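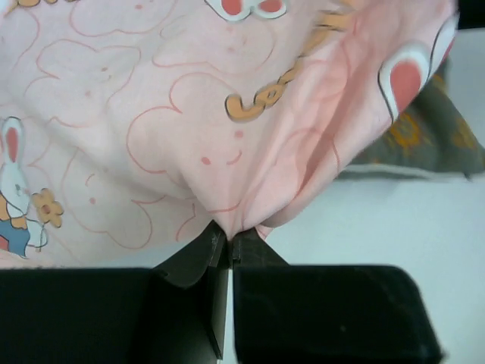 Ticket 3080
Skovham season 2 plays out of order, episode 6 missing on TV app
Product: Guvis streaming, TV app
Opened: February 18, 2018
Status: Resolved

Original report

I'm halfway through season 2 of Skovham and the TV app has the episodes in the wrong order. After episode 5 it autoplays episode 7. Episode 6 is not in the list at all. If I open the same season in a browser, all ten episodes are there and in the right order.

Episode 7 starts right after something big has happened at the lighthouse, so I got most of that spoiled before I noticed.

What I tried:
Signed out and back in.
Removed the app and installed it again.
Changed the profile language from English (UK) to English (US) and back.
Searched for the title of episode 6, "Low Water". Search finds it, but selecting it gives "This title can't be played right now" and code 418.

The TV is a Shenoy set, two years old, with current firmware. Other shows are fine. I watched three episodes of Tarau on the same evening with no trouble.

Reply from support

Thanks for the detail. Code 418 on our side means the app asked for a video that isn't in the catalog list it has stored. It doesn't point to your connection or your account.

Please try the following and let us know what changes:
1. Go to Settings, then Storage, then Clear catalog. Signing out does not do this.
2. Turn the TV off at the wall for a minute. Standby leaves the app running on Shenoy sets.
3. Open Skovham from the Browse page, not from Continue Watching.

Customer update

Did all three. Now episode 6 shows up, but at the end of the season, after episode 10. It has the picture and summary for a behind-the-scenes short. It does play, and it is the real episode 6. When it finishes, the app offers me season 3, which hasn't been released.

Continue Watching still jumps from 5 to 7.
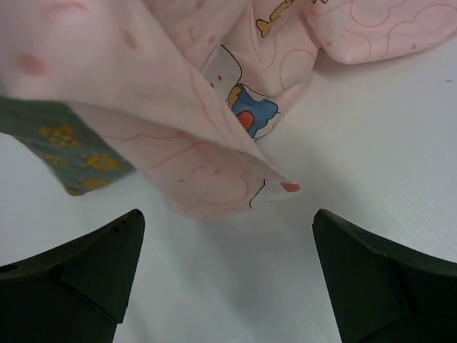 Also, the subtitles on episode 6 are a few seconds late for the first scene and then catch up. I don't know if that belongs in this ticket.

Reply from support

We can reproduce this now. Episode 6 was pulled and uploaded again with a corrected sound mix, and the new file was tagged as an extra. The browser player sorts by episode number and the TV app sorts by tag, so only the TV app was affected. The same thing happened to roughly 200 other titles in that upload, mostly extras and recaps.

The subtitle delay is a separate fault – I've opened a new ticket for it and linked it to your account.

Until the tag is fixed, start episode 6 from the bottom of the list and then pick episode 7 by hand. Autoplay can be turned off under Settings, Playback.

Reply from support

The tag has been corrected and the catalog has been refreshed for all TV apps. Please clear the catalog one more time and check the season list.

Customer update

Order is right, 1 to 10. Episode 6 has its own summary again and autoplay goes from 5 to 6 to 7. Continue Watching had me at the end of 7, so I set it back myself.

Subtitles on 6 are still late. I'll follow the other ticket for that. You can close this one.

Ticket closed by support.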